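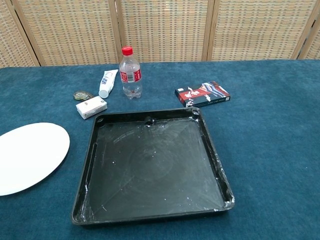
Tray, plate, water bottle and other small items on one of our tables at Moynihan.

Home | About Us | Current Openings | Take Part | Contact

Participants wanted: tabletop tidying sessions

Last updated: December 12, 2022

Drirkunico is looking for 40 adults to take part in a study of how people tidy and sort ordinary household items. Sessions will be held in January at our Moynihan site, on the second floor of the Daston building.

What you will do

You will sit or stand at a table covered with a cloth and work with a set of everyday objects. The sets differ from table to table. One has a black plastic tray, a round white plate, a plastic bottle with a red screw cap, a white squeeze tube and a small white box. You will be asked to clear the table, put items into the tray, take them out again and arrange them the way you would at home. There is no right or wrong way to do it, and you will not be timed.

Some of the items are used and show wear. The trays have scuffs and white marks on them, and we do not replace them between sessions. Disposable gloves are available if you want them.

Each visit lasts 95 minutes, including a break and a short questionnaire at the end. We ask every participant to come for 4 visits. Please apply only if you can make all of them - we cannot use partial results.

Who can apply

You must be 18 or older and able to reach across a table and lift light objects with both hands. You may be left-handed or right-handed. Glasses and contact lenses are fine. No experience is needed. People who took part in the Hundeck kitchen study are welcome to apply again.

Payment

Participants receive $35 per visit, paid by check after the last visit. Parking behind the building is free. We do not cover other travel costs.

How to apply

Fill out the form on the Take Part page or pick up a paper copy at the Daston front desk. Tell us which hand you write with, whether you prefer mornings or afternoons, and whether you need a chair with arms. We will confirm your times by email. If you have to change a visit, let us know at least one day ahead so that we can offer the table to someone else.

Applications stay open until all places are filled.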